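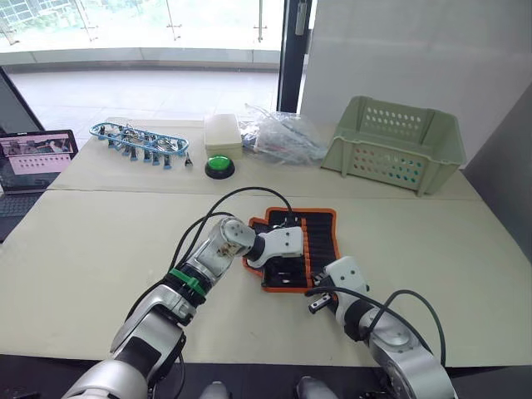 Section 4: Fitting the Clakard lap timer and setting your first track

You've unpacked everything, charged the display and (we hope) had a little play with the menus. Now for the good part! By the end of this section the timer will be on your bike, it will know where the start line is, and you'll be ready to go out and find some time.

Do the fitting at home if you possibly can. Paddocks are windy, noisy and full of friendly people who want to talk, and it is much nicer to arrive with the bike ready.

4.1 Before you start

Put the bike on its paddock stand on level ground. Switch the ignition off and take the key out. If you've been riding, let the engine and exhaust cool fully before you go near the fairing.

Update the display software first, using the steps in Section 3. The lap screens changed quite a bit in the March release and some of the menu names below won't match older versions.

Note: Check the rules of your club or series before fitting anything to the bike. Some classes allow a lap timer but want the engine speed input left unplugged. Your scrutineer will be glad you asked.

4.2 Fitting the display

1. Sit on the bike in your normal riding tuck, with your helmet on. Have a helper hold the display behind the screen and move it about until you can read it with a flick of the eyes. Mark the place with masking tape.

2. Climb off and turn the bars fully left, then fully right. The display, its bracket and the cable must clear the brake master cylinder, the clutch lever and the screen at both ends.

3. Clean the top yoke with the wipe supplied and let it dry.

4. Fit the Erdem clamp bracket loosely. It goes on with the slotted side facing the rider. If your bike has a raised stem nut, use the taller spacer from the small bag.

5. Slide the display into the bracket until it clicks, set the angle, then tighten both bracket bolts a little at a time, swapping from one to the other so the clamp closes evenly.

6. Turn the bars lock to lock once more. Yes, again!

Caution: Never mount the display where it hides the oil pressure light, the temperature gauge or any other warning light. A lap time can wait until you're back in the garage.

Caution: Do not overtighten the bracket bolts. They thread into aluminium and will strip if you lean on them. Snug with a short hex key is plenty.

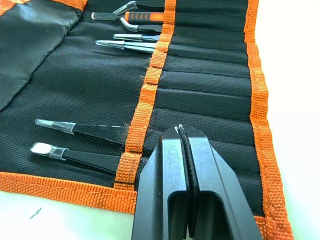 4.3 Fitting the aerial

The aerial wants to see the sky, and it likes to be flat. Get those two things right and your lap times will agree beautifully from one session to the next.

1. Choose a flat spot on the seat hump or on top of the tail unit. Painted glass fibre is fine. Carbon fibre over the top of the aerial is not, as it blocks the signal.

2. Keep the aerial at least 50 mm away from any on-board camera or its battery.

3. Peel the backing and press the aerial down firmly with your thumb, with the arrow pointing forwards.

4. Run the cable forward under the seat and along the frame rail, leaving a gentle loop near the headstock so the bars can turn freely.

5. Secure the cable with the soft ties. Pull each one just tight enough to stop movement, then trim the tail flush so it can't snag your leathers.

Note: If you swap tail units between wet and dry set-ups, a spare aerial saves a lot of fuss. Zuzanna Sikora in our test team leaves one stuck to each of hers and simply changes the plug.

4.4 Connecting engine speed (optional)

We love this feature. Seeing engine speed laid over your lap shows you at once where you are short-shifting, and where you are sitting on the limiter when another gear would help.

1. Find the diagnostic plug on your bike. The list at the back of the manual gives its place for most models.

2. Push the adaptor lead into the plug until the tab locks.

3. Turn on the ignition, start the engine and let it idle.

4. Open Inputs, then Engine, and choose your bike from the list.

5. Compare the reading with the bike's own dash. If the two differ by more than 500 rpm, go back and check that you've picked the right model year.

Caution: Run the engine only outdoors or with the garage doors wide open, and keep hands, sleeves and cables well clear of the chain and rear wheel.

4.5 Setting up a track

Most circuits are already in the memory, so look there first. If yours is missing, you can teach the timer in a single slow lap, and it really is great fun to watch the map draw itself.

1. Wait outside, away from buildings and awnings, until the satellite symbol stops flashing.

2. Open Tracks, then New, and enter a name. Skadgate Short, for instance.

3. Ride out as normal at the start of your sighting lap. Leave the display alone while you are moving.

4. Complete the lap and come back in.

5. Once parked, open the map and move the marker to the start line. Press Save.

6. Check the lap length against the figure on the circuit's own map. At Skadgate Short it should read 1,716 metres. A small difference is normal and comes from the line you took.

Note: Add your sector splits on straights where you can. A split placed in the middle of a corner will jump about whenever you change your line, and you'll end up chasing gains that aren't there.

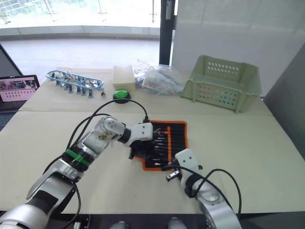
Tool roll on a covered table.

4.6 Choosing your screens

Start simple. Page 1 shows the last lap and the best lap in large figures, and for your first few outings that is all you need. Page 2 adds the live gap to your best, green when you're up and red when you're down. It's wonderfully addictive, so save it until you know the circuit well enough to spare it a glance.

To change the page order, hold the left button until the page number blinks, then press right to move it along. The display saves your choice when it powers down.

After your first session, go round the bracket bolts, the aerial and every cable tie by hand, and tighten anything that has moved. Downloading your laps is covered in Section 5.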